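Valve test bench going to an arm, what happens to the bench people?
Shop Floor Talk > Automation and Controls

gatewheel
Posted 6:42 am

I run second shift on the valve test floor at Clolex. We do small and mid size bronze and brass valves, mostly for building water systems. Every valve from the sample lot gets opened and closed by hand on the bench while somebody watches the leak gauge. Management told us in the spring that the cycling is going over to a robot arm. The integrator is a firm called Gavon. They have been working in simulation so far and the first real cell is supposed to be on the floor in September.

I have 19 people between the two shifts who spend part of their day turning handwheels. I'm not here to argue about whether it should happen, because it's happening. I want to hear from people who have been through it. What did your operators end up doing? What changed that you didn't see coming?

pnl_barton
Posted 7:15 am

We did this with torque checks on gas cocks. The operators went to loading and unloading fixtures. On paper it was the same pay grade and a lighter job. Half of them hated it. Before, you did a valve from start to finish and signed for it. After, you put a part in a clamp, pushed a button and walked to the next one.

Ask now whose name goes on the test sheet. We didn't ask until the first customer return.

oldhand_reyes
Posted 7:31 am

I turned handwheels for 15 years and I have had both wrists operated on. I don't miss it and I don't think anybody should be sorry to see it go. People who say the arm is taking away good work mostly haven't done that work at the end of a ten hour shift with cold gloves on.

What barton says about the sheet is right though.

gatewheel
Posted 8:04 am

Reyes, I hear you on the wrists. We have three people on restrictions right now and that was a big part of how this got sold to us.

The sheet question is a good one. Right now it's the operator's initials. Nobody has told me what it will be.

tmk_controls
Posted 9:20 am

Integrator side here (different company). Signing is a company decision and the integrator won't make it for you. The cell will log the turns, angle, motor load and gauge reading. Somebody still has to say the log is good.

The thing I'd push on is feel. An experienced person knows a stem is galling before the gauge shows anything. The arm only knows what you told it to look for. If you want that in the cell, your bench people have to sit with the programmers and describe it, and they need paid hours for that. I have never seen a project budget enough of them.

lowbay
Posted 9:47 am

I don't buy the feel argument. I worked at a plant where everybody swore they could feel a bad stem, and when quality did a blind check the results were all over the place. Two people were very good. The rest were guessing and agreeing with each other. A load curve reads the same at 5 am as it does at noon.

oldhand_reyes
Posted 10:02 am

Then use the two people.

lowbay
Posted 10:10 am

Fair. My point is you don't design a cell around what everybody says they can do.

fongchan_w
Posted 12:38 pm

Fongchan Wattanapong, test lead at Doležal. Our cell has been live long enough that I can give you some particulars.

We had four operators on the manual bench. One moved to the cell as its tender. One went to final inspection, which she had been asking for anyway. One retired and wasn't replaced. The last one is split between fixture repair and covering breaks. So no layoffs, but there is one job fewer, and I think you should say that plainly to your crew before they work it out for themselves.

Changeover was what we underestimated. Going from one body size to another takes us 15 minutes when it goes well: swap the support blocks, check the mounting bolts, run the approach slow and watch the fingers come down over the wheel. The people who used to test valves turned out to be the best at this because they notice when a valve is sitting a little crooked. We wrote that into the job description and it moved the pay up a step. It took a while to get approved.

On the sheet, ours carries the tender's name plus the cell log number. The tender has the right to pull any valve and run it by hand, and no reason is needed. That rule did more for morale than anything else we tried.

pnl_barton
Posted 1:05 pm

The pull by hand rule is a good one. How often do they use it?

fongchan_w
Posted 1:22 pm

A lot in the beginning. Now mostly on new part numbers or when a casting looks off.

dee_secondshift
Posted 3:50 pm

Operator, still on a manual bench. One thing I'd add is noise and talking. On the bench we stand across from each other and talk all night. My cousin's plant (Starnow) put in cells and now each person has a fenced area and a screen. She makes more money and says the shift feels twice as long. I don't know what you do about that but somebody should at least think about where the cells go.

tmk_controls
Posted 4:11 pm

Layout is cheap to change while it's still in sim and expensive once the floor is drilled. If you want two cells facing each other so the tenders can see one another, say it now.

lowbay
Posted 4:30 pm

Agree with that one completely.

gatewheel
Posted 9:56 pm

Thanks all, this was more useful than the meetings. I took notes into the shift office and talked with our manager before start up. She didn't have an answer on the sheet but she wrote it down and it goes to quality this week. She liked the pull by hand rule. She did not like the word fewer, but she agreed we should tell people what the head count will be – whatever it is.

I also asked for two of our bench people to get paid hours with Gavon, and I asked to have the layout reviewed with operators in the room. That one is a maybe. The Gavon work at this point is the reach over the valve and where the fingers meet the handwheel, so if our people are going to have a say in it, it has to be soon.

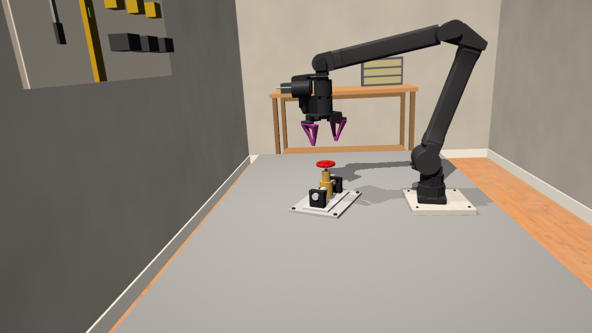
The two I put forward are one from each shift. One of them has wanted off the bench for years and the other one wants to stay on it, and I figured Gavon should hear from both. I'll post again when the cell is in.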